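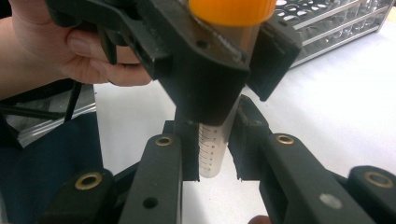 Graduated tube with orange screw cap, empty.

Home Reviews Labware Storage Balances Contact

Zorkent screw-cap centrifuge tubes, bag of 200

Reviewed by Sheldon Vachon

Our teaching lab goes through a lot of tubes. Most hold soil suspensions or buffer, get spun once, and go in the bin. I bought a bag of the Zorkent tubes in July to replace the Honton ones we had been using, and have now gone through most of it.

Body. Clear plastic with a slight frost to it, round bottom. The frost is a little heavier than on the Honton. A pale pellet against a pale supernatant is harder to see, and I ended up holding those tubes against a dark card. Colored samples give no trouble.

Graduations. Black, printed, short ticks with very small numerals. The ticks are sharp and I can set a meniscus to them at arm's length. The numerals are another matter. Under bench lighting I have to bring the tube close to read the lower ones, and students tend to count ticks up from the bottom instead. I checked seven tubes by weight with water on our balance. All were close enough for making up a rough dilution, and I would not use the marks for anything beyond that. Ethanol wiped across the print took off a little ink after several passes – keep the wash bottle away from it, or label the cap.

Cap. Orange, screw type, easy to spot in a full rack. It seats with a definite stop. I left 24 filled tubes on their sides over a weekend and found one damp thread, on a cap I had probably cross-started. The thread is coarse enough to open with one gloved hand. The top takes marker well, and the marker stays on in the refrigerator.

Spinning. I have run them at modest speeds only, in a swing-out rotor with cushions for round-bottom tubes. No cracks and no whitening of the plastic. Austra Eglītis, who runs the other section, put 700 through hers over two terms and reports two splits, both in tubes she had reused.

Racks. They sit correctly in the Nerkton wire rack. In the Chávez foam block they are tight and lift the block when pulled out.

Packaging is one large bag with no inner sleeves, so once it is open the whole lot is open. I decant into a lidded box.

I have ordered a second bag. For work with pale pellets I am keeping the last of the Honton.

Rating: 4 out of 5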